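NOTES - equipment budget talk, 25 min slot, leave 5 for questions

Slide 1. Title. Say name, say team, move on. Thank Leandro Moya for the numbers, he did the spreadsheet, I only argue with it.

Slide 2. What people think they're buying
- "the gripper." One line on the quote. Everyone looks at that line.
- ask room: who has bought at least one of these? hands up. who had money left for spare pads? (hands go down, wait)
- handheld grippers look cheap next to an arm. They are cheap next to an arm. That's how they get past purchasing without a plan attached

Slide 3. Our first order
- went to Kondeo. 23 units. No spares, no cases, one charger per pair
- my decision. own it
- by June we had people sharing. One at a desk waiting for the other one to finish. Paid hours, sitting
- Riihimäki site got theirs last and got the worst of it, say sorry if anyone from there is in the room

Slide 4. The per unit figure
- 498 per unit on the quote
- 1,584 per unit once Leandro added what we really spent over the year
- PAUSE here. let them read it
- where the gap goes: storage, pads, screws, shipping back and forth, the laptop that does nothing but copy files, somebodys time to label the files. Labor is the big one. It's always on another team's budget so it never shows up on yours
- don't read the table out loud!! last time I did and lost the back half of the room

Slide 5. Lease vs buy
- Stolis offered us a lease. Swap a dead unit in two days, they say. We tested it, took four. Still better than our own repair shelf
- buy if you will run the same tool for two years
- lease if you don't know what the tasks are yet. We didn't know. We bought.
- Henrique Cordeiro disagrees with me on this and he'll be at the break, go ask him. His sites are all in one city so shipping is nothing for him

Slide 6. Budget for rooms too
- forgot this completely year one
- you need places to work in. real ones. Kitchens, bedrooms, somebody's hallway. A bench with three blocks on it is fine for a week and then everyone's data looks the same
- rent, travel, keys, insurance, a host who is home at 9 am
- props: small money, lots of it. Baskets, hair ties, towels, cups. We capped it at 700 for the season and went over. Cap it anyway, otherwise you get forty receipts and no idea
- tip: one person buys, one card

Slide 7. Small stuff is what kills your schedule
- we planned on boxes and bottles. Rigid, easy to see, easy to grab. Quoted the hours off those
- then the task list moved to soft things, stretchy things, thin coils, stuff that tangles. hours per task went way up
- nothing wrong with the grippers. Wrong estimate. Mine again
- so: time ten runs of your HARDEST object before you send in the budget. Not the demo object

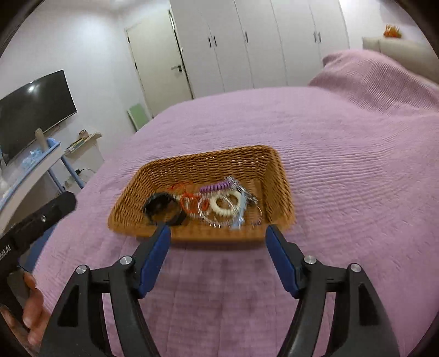 - and write down how long the reset takes. Putting things back where they were is half the day and it was on none of our sheets
- Korkwood did this properly. They ran a pilot with two units, one bedroom, one kitchen, a week. Cost them a bit of hotel. Their budget the next year was teh only one that came in under

Slide 8. What I'd order today
- fewer units than you think, more spares than you think
- pads in bulk. They wear, budget them like printer ink
- hard case for each one, the soft bag is useless
- two chargers per pair
- one person whose actual job is the kit. half time is OK. Zero is not
- repair line item with its own number, so finance can't fold it into "misc"

Slide 9. How to ask for it
- send the year cost first, unit price second. Other way around and you'll be defending the gap till spring
- one page. Finance read ours on a phone
- put the rooms in the same request. If rooms go in later they get cut, ours did
- ask for the pilot money seperately, small, early. Easy yes

Slide 10. Questions
- if someone asks about full arms: different talk, different power bill, see me after
- if someone asks about Stolis pricing: can't share, NDA, they can get a quote in a day
- Leandro has the blank spreadsheet, link on the slide, CHECK LINK WORKS before going up
- if short on time skip 5, keep 7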